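# The Noticeboard at Drodum

The parish noticeboard at Drodum was put up in 1938, and to judge by the glass, last cleaned in July of that year. It serves 835 people, most of whom will tell you they never look at it. They will then tell you what is on it, who pinned it there and whose card it went over.

Corrado Fontana moved to the village from Oltinmont and made the newcomer's mistake of using his own drawing pins. They were red. The pins at Drodum are brass, and two days later so were his — somebody had swapped them in the night and posted the red ones through his letterbox in an envelope marked 'Yours'.

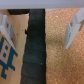

The rules have never been written down, as that would mean finding space on the board for them. Lost cats go top left. Yoga goes wherever yoga can get. A card may stay for 4 weeks, unless it belongs to the bell ringers, whose appeal for new members has been up so long that two of the names on it are now in the churchyard.

Ekow Alhassan runs the village's online group, set up to replace all this. It has 228 members and a search function. He posted the date of the harvest supper there in good time and got a thumbs-up from his sister. He then wrote it on the back of an envelope, pinned it beside the bus timetable, and ran out of chairs.

"I still think the group is the future," he told me, while looking for a brass pin.

Fontana has a card up himself these days, offering Italian conversation. He has had one enquiry, from a woman who wanted to know if he'd finished with the space.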